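February, evening

My hands still smell of vinegar. I have spent nearly the whole day with the white table and I want to write down how it went, because in one month I will think it was always like this.

The table came from Lise Beaulieu's old office in Varkidar. She let me have it for nothing if I carried it down the stairs myself. Boyang took the heavy end, and he reminded me of this on every landing. That was before the new year. Since then the table has stood against the wall in the back room and has been used for everything that had no place: post, the bag of wool, jars without lids, winter gloves, the box of the iron. I ate at it perhaps two times, on a corner.

This morning I got up at seven and could not find the letter from the electricity company. I knew it was on the table. I looked for it with my coat on, and then I took off the coat and decided to do the thing properly.

First I brought everything to the bed. I don't recommend this, since now you must finish before the night. But it is a good method for a person like me who stops in the middle. The wool went back to the cupboard. The jars I washed and gave to Nesma from the floor below, who makes lemons in salt and is always short of jars. She gave me one full jar in return and told me to leave it closed for a month, so it's on top of the fridge with a paper label. The gloves are a sad story. There are many left ones.

The letter was inside a catalogue from Skoltar, between the curtains and the lamps. They wanted the meter number, so I went down to the cellar with the torch and read it: 3,283. I wrote it on my hand and then washed the hand, and had to go down again. It's sent now.

Then the cleaning. I thought a white table would be easy because one sees the dirt, but this is also what makes it tiring. You see it from one side, you wipe, you go round to the window and there is another one that was hiding. The surface is matt, so it does not shine when it is clean and you never get this feeling of being finished. I started with warm water and washing-up liquid, which took away the dust and the tea. The tea rings near the wall side needed baking soda, a small heap with a wet cloth on it, and ten minutes of waiting. I used the ten minutes to drink tea. I put the cup on the floor.

There was also a line of old glue from Lise's time. I tried vinegar, then the cooking oil, as my aunt used to do with labels. The oil was better. After the oil I had of course to wash again, and the vinegar smell went everywhere in the flat - even the bread had it at lunch.

I rang Natália to ask if one may use the rough side of the sponge. She said no, very quickly, as if I was already doing it. I was already doing it, but only at the back, and I can't see any mark. She told me how she made her kitchen worktop dull in one place for ever and now keeps the toaster there. We talked for a long time, mostly about her sister's move, and I walked with the phone and the cloth and did the table legs meanwhile. The legs were worse than the top. I don't think anyone has ever washed them.

What I did not solve is the cable. It's white, the box is white, the table is white, so I told myself that it does not disturb. But it disturbs me. The cable is a little stiff and will not lie straight, it always makes its own curve over the table, and when I push it to the back it comes again. The box has a small ear with a hole for a screw. Boyang says he could fix it to the wall in five minutes. His five minutes I know from the shelf. Maybe I buy a few clips tomorrow at Tokarz, they have everything on cards near the till and the man there lets you take only what you need.

In the afternoon I put back on the bed the things that I could not decide, and then from the bed to a bag, and the bag is now behind the door. I know that this is not the same as tidying. In the bag are the instructions for the iron, a candle, two keys which open nothing that I own, and a bundle of postcards I wanted to send from somewhere and never sent.

My new rule is that the post does not come to the table any more. It goes on the hook in the hall or it goes in the bin. I will see how long I keep it. Lise asked me by message if the table is still alive, and I answered that it is.
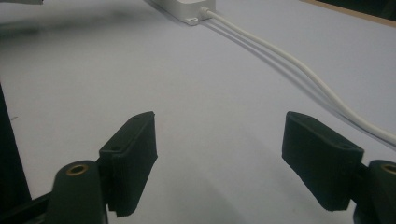
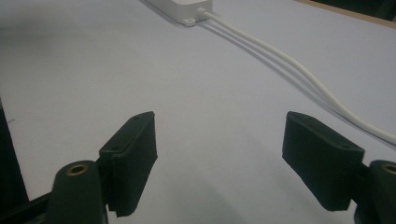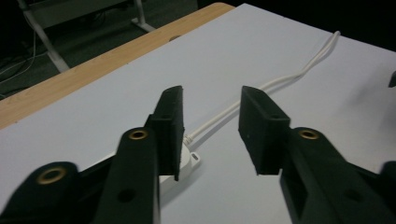
Lise's white table. The cable with its box is in the first one.

She has not replied yet. For supper I had soup, and I ate it in the kitchen standing, out of habit. Tomorrow I want to have breakfast in the back room, with a plate and the radio. I must remember to buy clips, sponges (soft), and labels for Nesma. And the bed sheets need changing now, there is wool all over them.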